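Bags of Bags: How Plastic Carriers Are Kept, Used and Eventually Lost in Shared Student Housing

Term project report, Material Life seminar
Submitted Mon 14 April

1. Background

My original proposal was to study recycling behavior across the whole of Fudham. My instructor wrote "the whole of it?" in the margin, and by the following week I was studying what happens to plastic shopping bags in nine households within walking distance of my bed. I would like it on record that the smaller project was still too big.

The question I ended up with is simple. A plastic carrier bag is designed to get groceries from a store to a kitchen, a job that takes maybe twenty minutes. Then it stays. In some homes it stays for years. I wanted to know where it goes, what people say they are keeping it for, and whether they ever use it for that.

Most of the reading I did on plastic bags is about the two ends of their life, the checkout and the landfill. There is a lot on fees and bans and a lot on rivers. The middle part, where the bag lives in your home and you have a relationship with it, gets a sentence or so per article, usually containing the word "reuse." I found this encouraging for about a day, until I understood that it meant I would have nobody to cite.

2. Method

I visited each household twice, once in November and once in the spring term. On the first visit I asked to be shown where the bags were. I did not ask whether there were any. Every household had some, and only one person tried to tell me otherwise before opening the cabinet under the sink and going quiet.

The interviews were meant to last half an hour. They lasted as long as the tea did. I took notes by hand because I had promised not to record anyone, a promise I made in the first interview out of nerves and then had to keep making out of fairness. My handwriting is the main limitation of this study. One page of my November notes says either "saves the good ones" or "shaves the good ones," and I have gone with the first.

Four of the households also kept a bag diary for two weeks. The instruction was to write down each time a bag came in, went out, or was used for something. Two of the diaries are complete. Of the others, one stops on the third day and the last one is mainly a shopping list.

I did not weigh the bags. I was asked about this in my practice presentation as if it were an obvious gap, so I will say that I thought about it, and that a bag of bags is very hard to keep on a kitchen scale.

3. Where the bags are kept

The most common arrangement is the bag of bags, in which one bag is promoted over the others and spends its life holding them. People were surprisingly firm on how the promotion happens. It has to be a bag with good handles. It should not be too nice, or someone will borrow it. In one house on Gaber Street the outer bag had been there longer than any of the tenants and was handed over with the keys.

The second arrangement is the drawer. Drawer people fold, or intend to. I saw one drawer in which every bag had been folded into a small tight triangle, and the person responsible apologized for it, as if I had walked in on something. The remaining drawers were stuffed, and had to be closed with a hip.

The third is the wall hook, where bags go up one over another until the hook is full, and after that they go up anyway. It is the only arrangement that leaves the collection in plain view, and it turned out to matter a good deal to the argument in section 5. When bags are behind a door, the household can believe it owns a reasonable number of them.
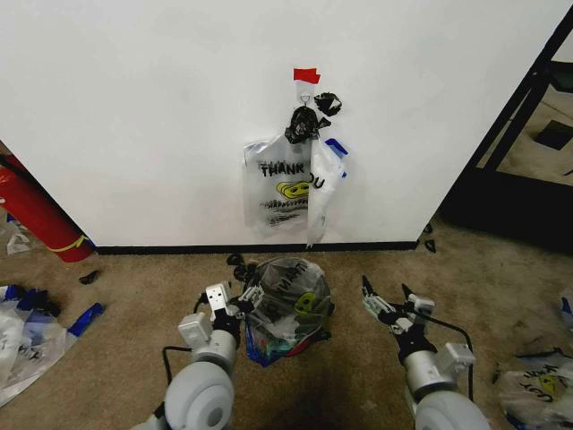

Tainá Barros, reading an early draft of this section, objected that I had the order backward, and that people hang bags where they can see them precisely so that they will use them up. In her view the drawer is for people who have already given up. I wrote this down with some annoyance and then went back through my notes, where I found that she was largely right about the second part. Three separate people had described their drawer or cabinet as the place a bag goes when you "can't deal with it." I have left my original paragraph as it was, partly as evidence of how the thinking developed and partly because the deadline was close.

4. What people say the bags are for

Trash can liners came up first in every interview. After that came wet swimsuits, shoes in a suitcase, lunch, leftovers to send home with a guest, and covering a bicycle seat in the rain. One person said "emergencies" and could not be persuaded to name one.

The diaries tell a narrower story. In the two complete diaries, almost every use is a trash liner. There is one bicycle seat. There is also one entry that reads, in full, "put bag in bag," which I have chosen to code as storage.

The trouble with liners is fit. The standard bathroom trash can wants a small bag and the standard kitchen one wants a bigger bag than any grocery store will give you. So the small bags are used quickly, the very large ones are treated as precious and never used at all, and the middle sort piles up. Households on Gaber Street that shop at Trusutura Market have it worst, because the bags there come in exactly one size and it is the middle one.

I asked everyone whether they would miss the bags if they were gone. Everyone said yes, including the people who had just finished complaining about them. I then asked when they had last run out. No one ever had.

5. Grading

What I did not expect was how much people sort. Nearly everyone had a private grading system, and hardly anyone knew that they did until I asked why one bag had gone to the front and another to the back.

A top-grade bag is thick, has no holes and makes very little noise. It may be lent to a close friend. A middle-grade bag is for daily use. A low-grade bag is the thin crackling sort that splits if you look at it with any intent, and logically it should be thrown out on arrival. It almost never is. When I asked why, the answers were variations on guilt. Throwing away a bag that has been used once feels like waste, and keeping it feels like virtue, even if the keeping goes on until you move out and throw the whole lot away at once.

This is the closest thing I have to a finding. Keeping a bag lets a person put off the moment of wasting it. The households with visible bags talked about this more, and with more discomfort, than those with cabinets. One resident of a hook household told me she had started refusing bags at the register because she did not want to come home and face the others. I don't want to build a theory on one person and her hook, but it is the nicest quote I got, and it would be dishonest to pretend it did not shape the report.

6. Cloth bags

I had planned a full section comparing plastic bags with cloth ones. It will be short. Everyone owned cloth bags. They were kept in the bag of bags.

The slightly longer version is that cloth bags come into these homes as gifts, from orientation fairs, bookstores and, in one case, a dentist. They are felt to be permanent, so they are never graded and never thrown out, and they get forgotten at home at about the same rate that plastic ones get brought back. The Puden dining hall gives one to each new resident every fall. I have mine. I know exactly where it is, and it has never been with me when I bought anything.

7. Problems with this study

The sample is made up of people I could walk to, and leans heavily toward people who like me. Households changed between visits. In one of them the entire collection had been thrown out by a visiting parent, and the residents spoke of it with real feeling. By spring they had replaced it.

I also think my being there changed things. Two households tidied their bags before the second visit, and one presented me with a spare few to take home "for the research." I accepted them, and they are in my kitchen, in the cabinet, so I suppose they are data.

If I did this again I would drop the diaries and spend the time on moving day, when the bags finally have to go somewhere and decisions are made quickly by tired people. I would also follow a single bag from the register onward. My instructor has pointed out that this is what I proposed to do in week three, before I changed it, and that the email is still in her inbox.

8. Appendices

Appendix A is the interview guide. Appendix B is the two complete diaries, typed up with spelling left alone. Appendix C was going to be a floor plan of the Gaber Street kitchen, but the residents asked me to leave it out until they have cleaned.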